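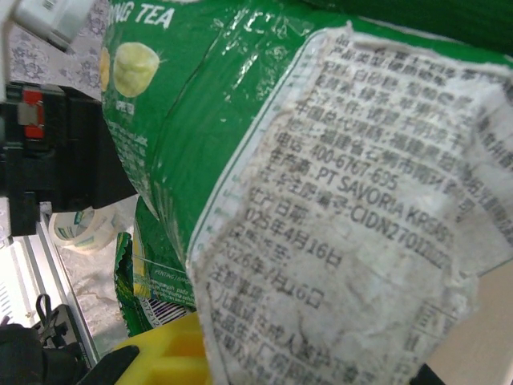
A green snack bag, with the information label on the right.

How I check my own essays for borrowed sentences

I write about books and old records for a little site called Cornix, and last September I gave myself a proper fright. I was rereading a piece I'd filed on a novelist I love, and one sentence sounded far too good to be mine. It wasn't mine. I'd copied it into my notes from a study guide months before, forgotten to put quote marks round it, and then pasted it straight into the draft. Luckily it hadn't gone out yet!

So I worked out a routine. It takes me an evening for a piece of 1,655 words (the one I've just finished, which is why I know the number so exactly) and a good bit less for a short review.

Step 1. Fix your notes first

Go back to your notes before you touch the draft. I keep mine in one long document per essay, and anything that came from somebody else now gets quote marks, a page number and a different colour. Mine is a horrible orange. Anything I wrote myself stays black. If you come across a line and can't remember whose it is, turn it orange and treat it as borrowed until you've found out.

Step 2. Leave it overnight

I know, deadlines. But if I check a draft on the day I wrote it, every sentence feels like mine. Even one night helps.

Step 3. Read it aloud and mark the bumps

Print it if you can. Read at normal speed with a pencil and put a cross next to anything that doesn't sound like you — a word you'd never say, a sudden burst of long clauses, a plot summary that's suspiciously smooth. Don't stop to fix things yet. I usually end up with a dozen crosses, and most of them are just me showing off.

Step 4. Search the crosses

Take a run of six to eight words from each marked sentence and put it into a search engine inside double quote marks. Pick the odd part of the sentence, as "one of the greatest novels of the century" will bring up half the internet. Then try it again with a word or two swapped, because a line you've half reworded won't show up on an exact search.

Do the plot summaries as well, even if they've got no cross. They're where I slip most often. There are only so many ways to say that a man gets on a boat, but if you've got the same details in the same order as someone's study guide, close the guide and write the passage again from the book itself.

Step 5. Quote it, credit it or bin it

For each match you've got a choice. If the wording is really worth having, quote it and say who wrote it. If it's only the idea you want, put it in your own words and still name the person. If you can manage without it, out it goes. I cut nearly 100 words from my last piece this way and didn't miss them.

Swapping in a few synonyms doesn't count, by the way. Lanying Tang, who edits me, can spot that from across a room.

Step 6. Keep the list

I save my searches at the bottom of the notes file, with the date and what I found. When a reader wrote in to ask where I'd got a phrase in my Clolldale festival piece, I had the answer in 2 minutes.

Updated 01/10/2022 to add the bit about plot summaries in step 4.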